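老房子窗户漏风改造小记——课程项目报告

选这个题目纯粹是因为冷。去年冬天我住在Linmont的一栋老楼里，晚上写作业得披着毯子，窗帘自己会动，第一次看见的时候我还吓了一跳（后来用手背一试，窗框边上凉飕飕的一条风）。所以老师说项目题目自选，只要跟"居住环境"沾边就行，我当场就定了：研究窗户漏风，顺便把自己那间屋子救一救。

报告我尽量写得像报告，但有些地方还是会跑题，先打个招呼。

一、背景和我想弄明白的事

老楼的窗大多是后来换过的，框是一批，扇是另一批，五金又是一批，凑在一起总有些地方对不齐。我查资料的时候发现大家讲保温，讲得最多的是玻璃，双层的、三层的、镀膜的，讲得很热闹。可是对租房的人来说，换玻璃基本不用想，房东不会答应，我也付不起。剩下能动的就是缝。

所以我给自己定的问题很小：如果只处理缝隙，不换玻璃不换窗框，一个学生预算能做到什么程度？住起来的感觉会不会真有差别？

我选了两处房子。一处是我自己在Linmont的房间，朝北，楼层高，风大。另一处是同学家在Celtdale的老屋，山坡上，窗户特别宽，景色好得不像话，夏天去的时候满眼都是绿的，冬天据说也是真的冷。两处窗型不一样，正好可以对着看。

二、找缝

找缝这件事比我想的好玩！我试过的办法有这么几种：

手背法。最土，也最好用。手背比手心敏感，沿着窗框慢慢走一圈，有风的地方一下就知道。缺点是手冷了以后就什么都感觉不出来了，得中途去焐一焐。

纸条法。把一条薄纸夹在窗扇和窗框之间，关窗，再往外抽。抽得很轻松就说明那一段压得不紧。我把抽起来松的位置都用铅笔在框上点了个小点，后来擦掉花了好久，建议用便利贴。

线香法。看烟往哪边飘。效果很直观，但我室友对味道意见很大，只做了一个晚上就停了。

手电法。晚上一个人在屋里关灯，另一个人在外面拿手电照窗缝，看漏不漏光。这个只有一楼能用，我那间楼层太高，只在Celtdale试了。

几种办法找到的位置大部分对得上，少数对不上。比如Celtdale那扇宽窗的右下角，纸条抽着很紧，手背却觉得凉。我猜那里是框和墙之间的缝，纸条当然测不到。这一点后来影响了我的做法，我把"扇和框的缝"与"框和墙的缝"分开记，前一种用密封条，后一种只能用填缝胶，混在一起谈就乱了。

三、选材料

密封条的种类多到让人头晕。我在Papadakis五金店蹲了大半个下午，老板人很好，由着我一样一样捏。最后比较认真考虑的是下面几类。

海绵条：便宜，自带背胶，剪刀一剪就能贴。压下去很软，什么缝都能塞一点。问题是回弹不太行，开关多的窗户贴着贴着就扁了，而且容易积灰，积了灰很难洗。

毛条：推拉窗常用，摩擦小，推起来顺。不过它挡灰比挡风强，风大的时候还是能感觉到。

橡胶条：要挑断面形状，得跟窗框上的槽对得上，不对就白买。装好以后压得实，看着也整齐，我个人最喜欢。价格比海绵条高，可是算到每年头上未必更贵。

还有一种可以剥掉的填缝胶，号称退租时一撕就走。我在一小段框上试了试，撕是能撕，会留一点印子，用湿布能擦。

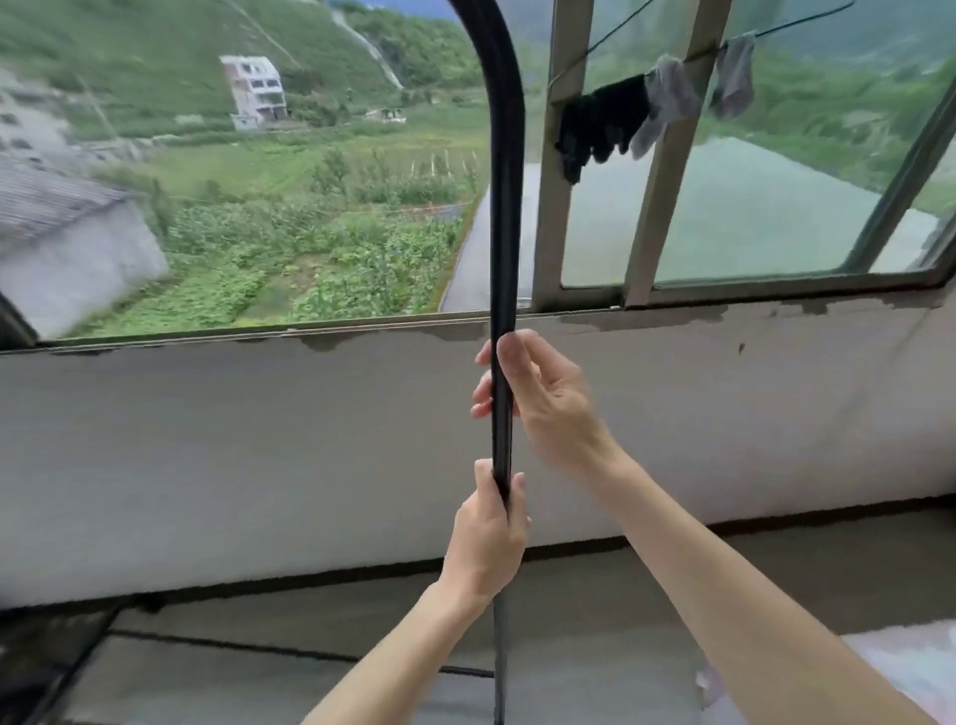

四、安装过程

我按Clamlow出的那本小册子的步骤来做，但中间改了几处，下面写的是我自己的版本。

先把旧条拆干净。旧条有的已经发硬，一扯就断成一截一截的，只好用竹签慢慢挑。千万别用螺丝刀硬撬，我在自己房间的窗框上撬出了一道划痕，到现在每天看见都心疼。

然后是清洁。槽里的灰比想象中多得多，先用旧牙刷刷，再用吸尘器吸，最后用稍微湿一点的布擦，等它干透。我第一次没等干就贴了海绵条，第二天早上整条掉在窗台上，软趴趴的，特别打击人。

量长度的时候我犯过另一个错：把条子拉紧了量，拉紧了装。橡胶这东西有弹性，装进去的时候刚刚好，过几天慢慢缩回来，角上就空出一小块。后来学乖了，让它自然放着量，再多留一点点，往槽里按的时候往回推着走，一点都不要拽。这一条我觉得是整个项目里最值钱的经验，小册子里只写了半句。

转角有两种处理，一种是剪成斜口对接，一种是不剪断直接弯过去。斜口好看，但剪不准就会漏；直接弯过去省事，可是角上会鼓起来，窗扇关的时候有点顶。我两种都做了，自己的房间用斜口，Celtdale的宽窗用弯的。结果是斜口那边更舒服一点，弯的那边头几天关窗得使点劲，后来顺了。

最后是试关。慢慢关，看有没有哪一段被带出来，有的话打开重新按。别急着锁，也别"啪"一下关上。

五、记录和结果

我没有专业仪器，只有一个普通的室内温度计，所以这一部分请当作"一个学生的观察"来看，别太较真。

在自己房间里，我连着记了5个晚上改造前的温度，装完以后又记了5个晚上，都是晚上十点，温度计放在书桌上同一个位置，暖气档位不变。改造后的平均值高了大约3度。这里面肯定有天气的影响，改造后那几晚外面也没那么冷，我没有办法把它完全扣掉。下次做的话应该在室外也放一支温度计同时记，这是我设计上的漏洞，写在这里给后面的同学参考。

Celtdale那边没有条件每天去，只能靠同学的家人讲感受。他们说坐在窗边吃早饭的时候腿不凉了，窗帘也不怎么动了。还有一个我没料到的变化：安静了。以前刮风时窗框有呜呜的声音，装完以后小了很多，他们对这一点的高兴程度远远超过温度。我回去以后留意听了听，我房间也是，楼下汽车的声音变闷了。所以如果重新写开题，我会把噪音也放进来。

不太理想的地方也有。浴室那扇小窗封紧以后，镜子上的水汽散得很慢，墙角看着有点潮，我后来把上沿的一小段拆掉了，洗完澡再开窗透一会儿气。厨房我干脆没动，家里用燃气的话，通风口绝对不能堵，这个请大家一定注意！

六、花了多少钱

全部材料加上两样小工具，两处房子合计848元，比我原来的预算超了一点。超的部分主要是买错的那卷橡胶条，断面不对，已经剪开了没法退，现在还在我床底下。要是只算自己那一间，而且不买错，开销会小很多，大概跟朋友出去吃几顿饭差不多吧。

省钱的话我有一个很实际的建议：先剪一小段旧条带去店里比对，再买整卷。我就是嫌麻烦没带，凭记忆挑，才会有床底下那一卷。

七、还想做的事

填缝胶那部分做得太浅，只试了一小段，过一个夏天以后会不会发黄、会不会变脆，我都还不知道。打算八月再去Celtdale看一次，顺便看看密封条晒了几个月是什么样子。

另外有同学在答辩时问我，窗帘换厚一点是不是更划算。这个问题我当时答得很含糊，回来想想，厚窗帘和密封条其实可以分开测：同一扇窗，先只挂帘，再只装条，最后两样都上。温度计我准备再买两支，室外那支终于可以补上了。如果有学弟学妹想接着做，我的记录表可以直接拿去用，铅笔字有点潦草，看不懂的地方来问我就行。

最后更新：八月
本网站使用Cookie以改善您的浏览体验。继续浏览即表示您同意我们使用Cookie。 接受
联系我们 | 版权所有，未经许可请勿转载 | 返回顶部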